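Rapport de projet - Mise en service et entretien d'une cellule de préhension simulée
Atelier Meireles, février 2023

1. Point de départ

Le projet reprend la cellule laissée par la promotion précédente. Elle comprend un bras articulé à pince deux doigts, monté sur un bloc vert fixé à la table, et une boîte grise posée sur une plaque mince. Tout se passe en simulation. Le modèle de la pièce vient de la bibliothèque Irnum, la commande du bras passe par Tulley.

Depuis la mise à jour du mois d'août, la cellule ne démarrait plus correctement. Le bras se chargeait dans une pose de repos décalée et la pince ne se fermait que d'un côté. Notre travail a consisté à remettre la cellule en état, puis à écrire la procédure d'entretien qui manquait.

2. Recalage de la base et de la caméra de poignet

Le repère de la base avait été défini au centre de la table et non sur le bloc. Nous l'avons déplacé sur la face supérieure du bloc, puis nous avons corrigé l'orientation du premier axe, qui était tourné de 180 degrés. La vue grand angle prise depuis le poignet sert ensuite de contrôle : les deux doigts doivent y apparaître de part et d'autre de l'axe du poignet, avec des inclinaisons symétriques. Si un doigt penche plus que l'autre, il faut revoir le décalage de la pince avant de toucher aux axes.
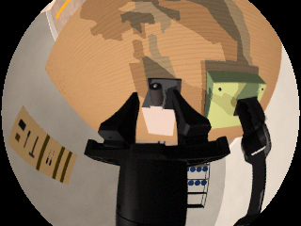
Un relecteur a fait remarquer que ce contrôle à l'œil ne suffit pas, et qu'une erreur faible sur le dernier axe passerait sans être vue. Il conseillait de comparer aussi les valeurs articulaires lues par Tulley à celles du fichier de référence. La remarque a été intégrée à la procédure : l'écart est maintenant relevé axe par axe et noté dans le journal de la cellule.

3. Réglage de la pince

Les deux doigts sont commandés par une seule consigne, le second recopiant le premier. Le lien entre les deux avait disparu du fichier de description lors de la conversion au format Brukorport. Nous l'avons réécrit à la main, puis testé à vide, pince ouverte puis fermée, 300 cycles de suite. Deux défauts sont apparus pendant l'essai, tous deux dus à un pas de temps trop grand. Après l'avoir divisé par 4, la série complète est passée sans défaut.

L'approche se fait par le dessus. Le bras descend à côté du bloc, coude haut, et la pince s'arrête au-dessus de la table avant la prise. Cette position d'attente est enregistrée dans la cellule et sert de départ à tous les essais.

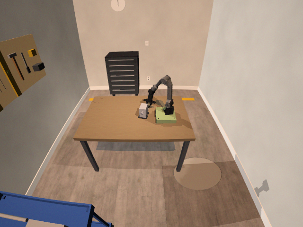

Faut-il refaire le recalage à chaque ouverture de la cellule ?
Un seul recalage suffit tant que les fichiers du bras et de la pièce ne changent pas. Après une mise à jour de l'un des deux, on reprend la section 2 en entier.

4. Procédure d'entretien

Charger la cellule sans lancer la simulation.
Vérifier le repère de la base sur le bloc.
Lire les valeurs articulaires au repos et les comparer à la référence.
Ouvrir et fermer la pince à vide.
Envoyer le bras en position d'attente, puis faire une prise sur la boîte grise.
Noter la version des fichiers dans le journal.

Pour la prise, les doigts doivent être à la verticale de part et d'autre du haut de la boîte. Une prise de travers vient le plus souvent de la position de la plaque, qu'il faut alors remettre à ses coordonnées d'origine.

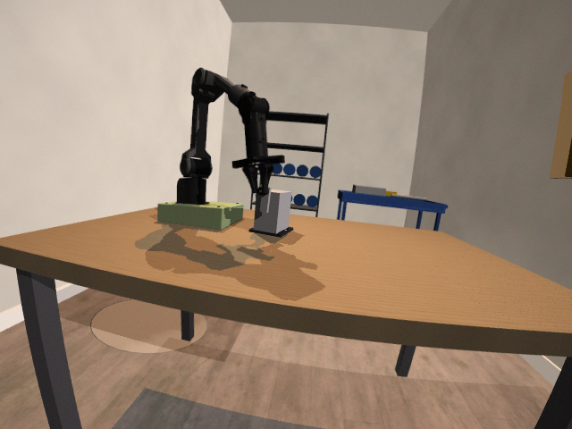 Figure 3. Pince sur la boîte grise, doigts à la verticale.

5. Reste à faire

Le frottement entre les doigts et la boîte garde la valeur par défaut d'Irnum. Nous n'avons pas eu le temps de le mesurer sur le matériel réel. La procédure n'a été suivie que par notre groupe et devrait être relue par quelqu'un qui ne connaît pas la cellule. Les fichiers corrigés et le journal sont déposés dans le dossier du projet.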